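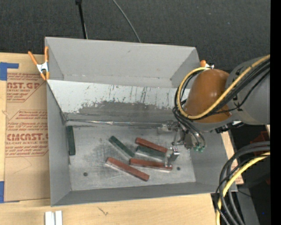 Block set and gray bin on the bench, arm at right.

Trenden Bin-Picking Kit, Ploteck bench version

Parts kit for a small arm cell in a home or shared workshop. Arm and controller sold separately.

In the kit
Gray bin, open top, flared walls
Blocks, 3 green and 3 red
Spring clamps, orange handles, 2
Slanted panel for the bin
Paper-covered acrylic sheet

Mounting
Set the bin on a flat tabletop and clamp it at the rim. Keep the clamps clear of the elbow at full reach. Route the arm cables with a slack loop and cycle each joint through its range by hand before power is applied.

Notes
Blocks that touch along a long side are the hard case. Start with the blocks apart, then close the gaps. Darius Hunt's build notes cover gripper offsets and are supplied with the kit.

Price: $149
Ships in 7 days from Trarnwood
Replacement blocks: order by color
Page revised 3/11/18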